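Print this page
E-mail this page

# Sustness restaurant notes

Hi! So this folder is every meal out I've written up since I moved to the north side of town, and it has gotten big enough that it needed a README. There are 244 restaurants in here and 1,113 dishes, one row per dish. I typed all of it myself, mostly on the bus home (please forgive the spelling of anything with an accent).

## What's in it

- `places.csv` has the name, street, kind of food and whether they take reservations
- `dishes.csv` has what I ate, what it cost and my score out of 15
- `notes/` is the long rambling stuff, one text file per place

Why 15? I started out of 10, ran out of room at the top after one bowl of goat stew at Okoth, and never went back to fix the old scores properly. I multiplied them and rounded up, so the early ones run a little generous!

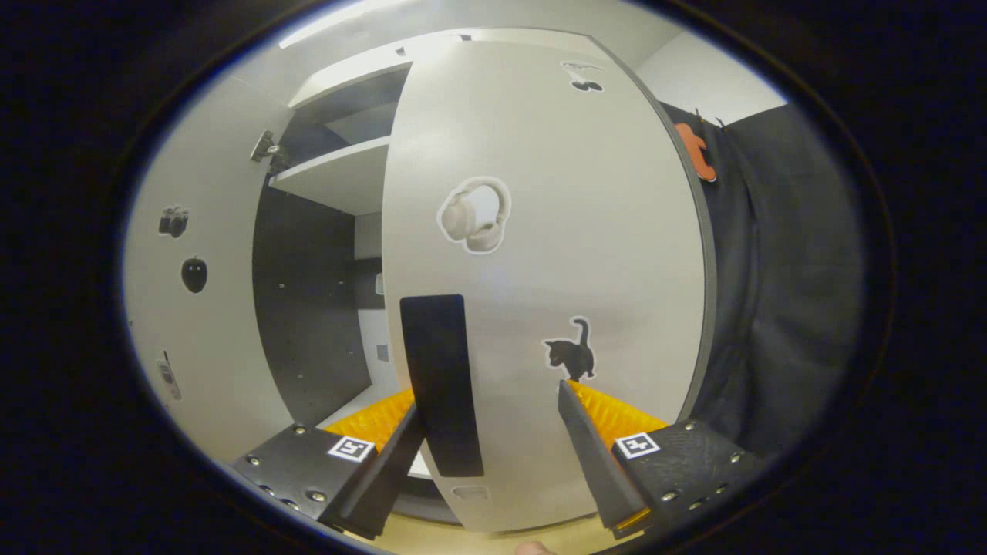 Prices are what was on the menu, before tax and tip. If I shared a plate, I put down the full price anyway. Drinks only count if they were the reason I went, so the coffee place on Grundby is in and most bars are out.

## Known problems

Two places closed and reopened under the same name with new cooks, and I have them as 2 separate rows. Nafula Rugemalira's noodle scores are hers, marked NR, and she is much harder on broth than I am. Anything from a Tuesday lunch is probably the cheap set menu.

## Using it

Go ahead, copy it, sort it, argue with it. Corrections go to me, Araceli Barroso. Angus Faulkner still wants the fish place bumped up to a 12 and I'm still thinking about it.

Print this page | E-mail this page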